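Pap always said a phone belonged in a box at supper, so the winter I moved into his old place in Grovport, I got myself a box. Gray plastic, kind of smoky, open at the top. My phone had a lime-green case with a cartoon sticker on it - you could spot that thing from the barn.
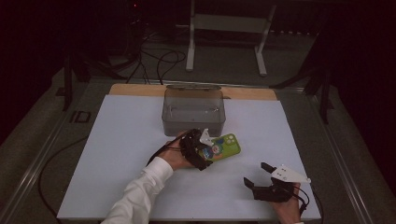
The first night I lasted maybe until the potatoes. By February I was up to 3 hours, and I'd started hearing the house again, the pipes and the stairs and the wind going around the silo. I even wrote Pap a letter, on paper! He wrote back 2 lines. The second one asked if I'd fed the cat.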